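Household Tips: What I Learnt About Folding at a Robot Open Day

15/05/2020
By the Clisow Home Page

Print this page | E-mail this page

I have been writing about laundry for this page long enough to have opinions on pegs, so when Vallow opened its doors to the public and promised a demonstration of household robots, I put my name down the same morning. I was expecting a lot of flashing lights and a man in a headset. What I got was a friendly afternoon, a decent cup of tea and (this is the part I am passing on to you) a whole notebook of tips for folding clothes at home.

The open day took up the ground floor of the old Buthelezi building, with the home tasks towards the back, past the kitchen displays. They call the project Skalluneo, and the idea is to teach machines the small jobs that most of us do while thinking about something else. There were 6 stations in all, and I am afraid I gave nearly all my time to the one with the bed, as I do most of my own folding on a bed and wanted to see whether I had been doing it wrong. I had, a bit!

One of the guides explained that a machine has to be shown everything, down to where a sleeve ends and a side seam begins, and that breaking the job up for a machine makes it a good deal clearer for people too. I have been trying it out at home ever since, and these are the bits that have stuck.

Clear the bed first. A smooth, plain cover makes it so much easier to see what you are doing, especially if it is a different colour from the clothes. I used to fold on top of a patterned throw and could never find the edge of anything. Now the throw goes on the chair and I give the duvet a good sweep with my forearm before I start.

Open each thing out fully before you fold it. It sounds like extra work, and I grumbled about it too, but half the lumps in a folded shirt are there before the first fold is made. Take hold of it at two points, the shoulders for a shirt or the waistband for trousers, give it one shake and lay it down flat. Then smooth from the middle outwards with the side of your hand, never from the hem upwards, which only pushes the creases into the collar.

Use both hands, and keep them the same distance from you. When one hand runs ahead of the other you get a slanted fold, and no amount of patting will straighten it. If you have stiff fingers, as I do on cold mornings, pinch the cloth between thumb and the side of the finger and let your arms do the moving.

Give yourself a measure. I have put two small bits of masking tape on the edge of my ironing board, 600 millimetres apart, and anything wider than that gets its sides turned in first. My towels have fitted the airing cupboard shelf ever since, and I only wish I had done it years ago.

Do all of one kind together. Shirts, then pillowcases, then the odds and ends. Your hands settle into the movement and you stop having to think. I leave socks to the very end, with the wireless on.

The guides were very patient with my questions, most of which were about fitted sheets. I am sorry to report that they had no answer for those either, so if any reader has a method that works, do write in. I am told there will be another open day in September, and I shall be taking a bigger notebook and a flask.

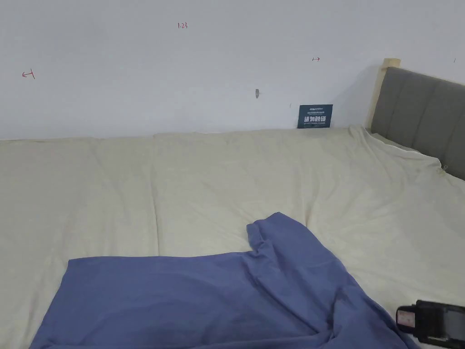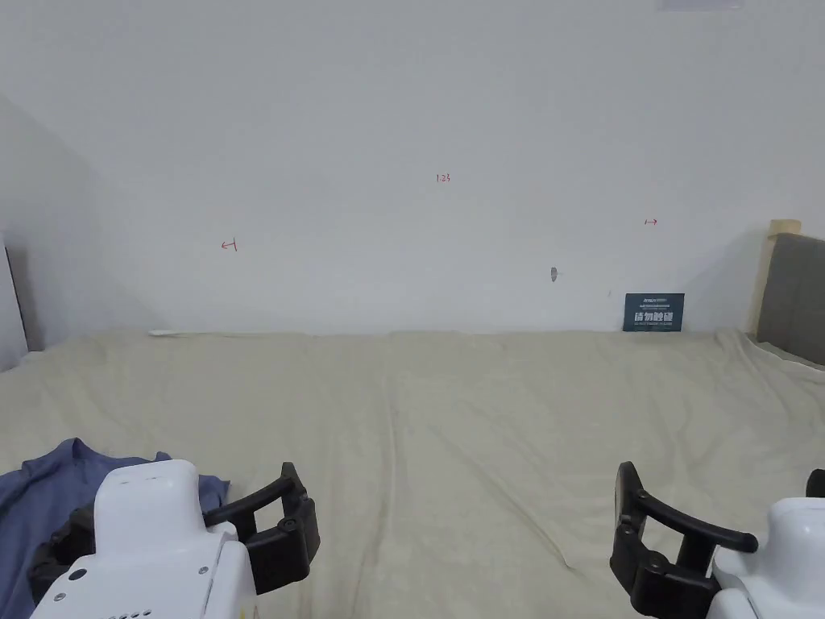
Blue fabric on the bed at the Vallow open day, with the "please do not touch" card standing by the wall in both.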